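Capítulo 4
Lo que cuesta de verdad una célula: presupuestar antes de comprar

Empiezo por una confesión, que para eso el capítulo es mío. La primera vez que me encargaron comprar un brazo robótico hice el presupuesto en una servilleta, en la cafetería de la facultad, un domingo por la tarde (sí, abren los domingos; no, el café no ha mejorado). Puse una cifra para el brazo, otra para la pinza, sumé, redondeé hacia arriba y me quedé tan tranquilo. En octubre ya había gastado todo y todavía me faltaba la mesa. ¡La mesa! Llevaba semanas discutiendo con Dornard sobre repetibilidad y plazos de entrega, y no se me había ocurrido pensar dónde iba a atornillar el aparato.

Si en el capítulo anterior te pareció que hablábamos mucho de grados de libertad y poco de dinero, aquí viene la compensación. Vamos a trabajar con un caso que conozco bien, el del laboratorio de manipulación doméstica que montamos Duangjai Kaewkla y yo, y lo seguiremos durante las cuatro secciones del capítulo. Duangjai llevaba la parte técnica. Yo llevaba la hoja de cálculo y me quejaba.

El encargo era sencillo de enunciar: un puesto fijo donde un brazo pudiera coger, mover y soltar cosas de cocina, con estudiantes de segundo curso trabajando en él casi todas las semanas del año. Teníamos una dotación inicial, una oferta de Premance por el conjunto de brazo y pinza, otra de Tanasarn que era más barata y no incluía la controladora (esto lo descubrimos leyendo la letra pequeña, y te ruego que la leas tú también), y un plazo de 90 días para justificar el gasto.

4.1 Las partidas que se ven y las que no

Coge cualquier catálogo y verás que el brazo ocupa la portada. Es lógico, es lo que se vende. Pero un presupuesto de equipamiento tiene por lo menos cinco bolsas, y yo las separo siempre en este orden: el equipo principal, la herramienta del extremo, el puesto (mesa, anclaje, corriente, cableado), el material de trabajo y, por último, lo que se gasta cada año aunque no compres nada nuevo. En mi servilleta estaban las dos primeras. Las otras tres aparecieron después, una por una y siempre en mal momento.

El material de trabajo es la partida que más se presta a broma cuando la defiendes en una reunión. Domingo Toledo, que firmaba nuestras compras, me devolvió la primera solicitud con un signo de interrogación enorme junto a la palabra «menaje». Tuve que sentarme con él y explicarle que un puesto de manipulación sin objetos que manipular es un perchero muy caro. Lo entendió enseguida, todo hay que decirlo, y a partir de entonces fue él quien preguntaba si habíamos pedido repuestos.

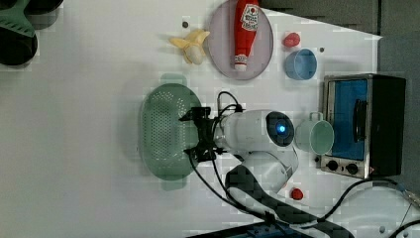
Mi regla para esta partida es pensar primero en tareas y después en compras. Escribe qué quieres que haga el brazo y solo entonces pregúntate con qué lo va a hacer. Si la tarea es recoger la cocina, necesitas formas que planteen problemas distintos a la pinza: un escurridor ovalado de plástico verde claro, con su borde levantado y sus dos asas cortas, no se agarra como una taza ni como una fresa de juguete. Fíjate también en que una misma mesa puede mezclar un plátano de juguete y un bote de kétchup con un pequeño horno tostador, y que esas tres cosas pertenecen a líneas muy diferentes de tu hoja. Los juguetes se reponen sin pensarlo. El horno se inventaría, ocupa sitio y trae cables negros que van por encima de la mesa, igual que los del brazo, así que ya tienes ahí una conversación pendiente con la bolsa número tres. Yo apunto los electrodomésticos aparte desde el primer día – me ha ahorrado más de una discusión a final de curso.

Para el caso del capítulo, la dotación de menaje y pequeños aparatos quedó en 1.950 euros. Te parecerá mucho o te parecerá poco según lo que hayas comprado antes. A mí me pareció un disparate hasta que vi cómo la había calculado Duangjai: unas 64 piezas, con repuestos de todo lo que puede caerse al suelo y un margen para lo que los estudiantes pidan a mitad de trimestre, que siempre piden algo. Cuando hagas tu propia estimación, apunta junto a cada pieza la tarea que la justifica. Si no sabes qué escribir en esa casilla, bórrala y sigue.

4.2 Comprar, alquilar o esperar

Hay una pregunta que conviene hacerse antes de pedir la tercera oferta: ¿tiene que ser ahora y tiene que ser nuestro? Emlyn Penry, con quien compartí despacho y muchas meriendas, defendía el alquiler con un entusiasmo casi religioso, y había conseguido de Fondix unas condiciones por trimestres bastante razonables. Yo soy más de comprar. Me gusta poder taladrar una mesa sin pedir permiso. Pero reconozco que en un proyecto corto el alquiler te deja dinero para personas, y un brazo estupendo sin nadie con horas para programarlo acaba tapado con una sábana (he visto varias sábanas).

La comparación solo sirve si metes en las dos columnas las mismas cosas. Es un error frecuentísimo poner el alquiler con mantenimiento incluido frente a la compra sin él, y claro, así gana siempre la compra. En nuestro caso hicimos las cuentas a 5 años, con las revisiones, los dedos de repuesto de la pinza y las horas de formación en ambas columnas. Las tablas completas están en la sección 4.3, y te pido que las rehagas tú antes de mirar el resultado.

Antes de seguir, prepara lo siguiente, porque lo usaremos en todos los ejercicios:

Una lista de tareas que tu puesto deba resolver durante el primer trimestre, redactadas con verbos (coger, verter, apilar, abrir).

Las medidas del sitio donde irá la mesa, con la posición de los enchufes. Mídelo tú, no te fíes del plano.

Dos ofertas reales o, si estudias por tu cuenta, dos hojas de producto con su lista de elementos incluidos y excluidos.

Una hoja de cálculo con las cinco bolsas como columnas, todavía vacía.

Con eso delante, pasa a la primera tabla. Empezaremos por la bolsa del puesto, que es la que yo olvidé, y lo haremos con los números que Waraporn Somboon recogió durante el montaje, incluidas dos facturas de anclajes que me sigue dando un poco de vergüenza enseñar.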